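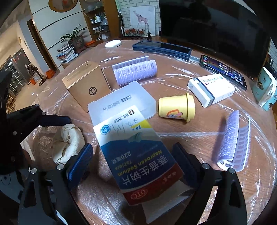
Sterside, February

Ticket 505: Sash windows, garden studio, north wall
Status: closed, one item carried over

Reported problem
Two of the 6 new sash windows in the garden studio will not stay up. The studio was built to match the main house, so the windows are timber with cords and weights. Both drop slowly after being raised halfway. The other four hold in any position.

Checked first
Cords are seated in the pulleys and not frayed. Paint is not binding on the stops. Both pockets opened without trouble.

10:15 a.m.
Took the lower sash out of window 2 and weighed it. It is heavier than the schedule says. Nerkero supplied these two with thicker glass after the drawing was revised, but the weights were ordered from the old drawing. Each weight is 200 grams short, so each sash is short by 400 grams in total.

11:40 a.m.
Called Fovent for make-up weights. They had lead collars in stock that slide over the cord above the existing weight. Fitted a pair to window 2. Sash now holds at every height tried.

2:30 p.m.
Same repair on window 3. The left collar rubbed on the pocket divider, so the divider was planed back a little and waxed. Runs freely now.

Still open
Top sash on window 3 rattles when the door is shut hard. Parting bead looks undersized. Replacement bead to come from Ekwueme, same profile as the main house. Leave the pocket covers on window 3 unpainted until it is in.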